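Teleoperation operators, Riltness site – fixed term

Skallitz is recruiting operators to record manipulation tasks by remote control and by hand guiding.
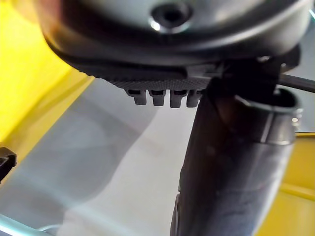 The work

You will drive a robot hand through short tasks and repeat each one until the set is complete. Views from the wrist, as above, are recorded with joint positions. Failed attempts are kept and labelled. A shift covers up to 70 recordings – fewer where hand guiding is used.

Requirements

Steady hands and normal or corrected eyesight. Experience with remote handling or machine tools is useful but not required. Training lasts 14 days and is paid.

Terms

40 hours a week, starting in August. Day shifts only.

To apply, send a CV and a short covering note to Danilo Mangubat, quoting reference 1487. Shortlisted applicants will be asked to complete a practical test on site.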